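May, 6:40 a.m.

Scale recalibrated before breakfast. Drift was 8 g at the top of the range, within tolerance for bread but not for yeast, so I moved the small scale back to the counter and put the large one under the window. Kettle descaled. Butter out of the refrigerator at 6:15 so that it would spread by 8.

The order from Ogilvie stands at one tray of cut sandwiches for the reading room in Hostorthorpe, delivery before noon. Hamish Yule phoned last night to ask whether the filling could be changed to egg. I told him no. The bread was already proofing and I had bought for salad.

White loaf, tin shape, 234 g of water to the first batch. The crumb came out tighter than last week. I suspect the flour, a new sack from Vekov, which takes up water more slowly than the old one. Next time I will leave the dough to rest longer before kneading and change nothing else, otherwise I will not know which adjustment did the work.

Slicing went well once the loaf had cooled fully. I cut one slice too early, as usual, and it tore at the bottom crust. Ate it. The bread knife needs attention along the last third of the blade, where it now pushes before it cuts. I kept to the front part and took long strokes.

Order of assembly: butter to the edges on both slices, green layer, red layer, top slice, light pressure with a flat hand, rest under a damp cloth, trim, cut. The butter is the moisture barrier and has to be continuous. Any gap shows up an hour later as a gray patch in the bread. I salted the red layer on a rack first and blotted it twice.

The presentation question took longer than the cooking. Jeanie Baird wants the pieces laid with the cut face up so that people can see what they are taking. My habit is to stand them on the crust side, which packs closer and dries out less. I tried one her way in the round basket.
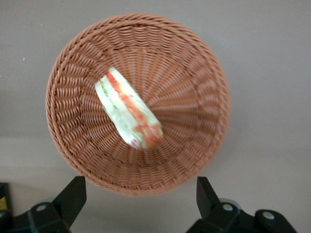

She has a point about legibility. The stripes read at once from standing height, and the tan weave is a better ground for white bread than the steel tray. Against that, the bowl is shallow and the ribs run in toward the center, so pieces laid flat will want to slide down and lean on each other. A folded napkin in the bottom should level it. The braided rim is thick enough to lift by with one hand, though I would not do that on the stairs.

Drying is the other objection. A cut face left open loses its surface in less than an hour in a heated room. I could cover the basket with a cloth until the readers come down — the reading runs long, according to Jeanie — and take it off at the door. Crumbs will go into the weave whatever I do. A dry pastry brush gets most of them out.

Decision for today: basket for the first serving, the remainder in the Melow box under a damp cloth, refilled as needed. Hamish can have his egg in June.

11:20 a.m. Delivered. Parked behind the hall. Forgot the napkins and had to borrow two from the kitchen there. Must return them, washed. Also buy: pastry brush (the old one is shedding), parchment, 100 g of coarse salt, sharpening stone if the shop has the finer grade.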